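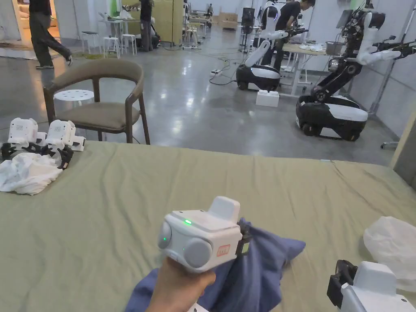

A hand-held gripper closed on a blue cloth, with a green bedsheet underneath.

The Brinton Leaving Certificate (most people I know just say "the Brinton") is a school-leaving exam taken at the end of the tenth year in the Varnero district. I sat it myself, a fair while back, and I've been looking after this article ever since the old version got so out of date that it still listed the typing paper.

Background

The exam takes its name from the Brinton school, where the first papers were set and marked. Before that, every school in Varnero wrote its own final test, and a pass from one place didn't count for much in the next. Teachers at Brinton and at Kullumeck agreed to share a single set of papers, and the other schools came in over the years that followed. Kullumeck people will tell you it was their idea. I've read the minutes that survive and I still couldn't say who's right!

Papers and marking

Students take five compulsory papers: language, mathematics, general science, history and geography (those last two share a morning, which everybody hates). On top of that they choose a practical subject. In my year it was woodwork or bookkeeping, and I picked bookkeeping because my cousin had kept all her notes.

Each written paper is marked out of 70, with the rest of the hundred coming from coursework handed in at school. The pass mark is 40 overall, and a student has to reach it in every subject. Anyone who misses it in one or 2 subjects can sit those again in the second session without repeating the year. Miss more than that and it's the whole lot again, I'm afraid.

Marking used to be done in one big hall with tea urns down the side. Scripts now go out to markers in sealed bundles, and a sample from each bundle gets checked by a second person. Pejman Dehghan, who was chief examiner for mathematics when I took the exam, brought in that second check, and the other subjects picked it up later — slowly, and with a good deal of grumbling from the history side.

Results

Results are normally given out in May. Each school pins up a list by roll number, and the full mark sheet follows in an envelope. You need your roll number to look anything up, so write it down somewhere other than the admission card (I lost mine on the bus). The most recent full list I have covers 2,571 candidates.

A student who thinks a mark is wrong can ask for a recount, meaning the marks on the script are added up again. A proper re-mark is a separate request and costs more. Both go through the school office.

The Sampaio prize

The Sampaio prize goes to the highest total in the district. It's a book token and a framed certificate, and winners get their names painted on the board in the Brinton entrance hall. Ties are allowed, and the prize is then shared.

See also

Schools in Varnero
Kullumeck entrance test
Grading by coursework

Page last edited 20 April 2020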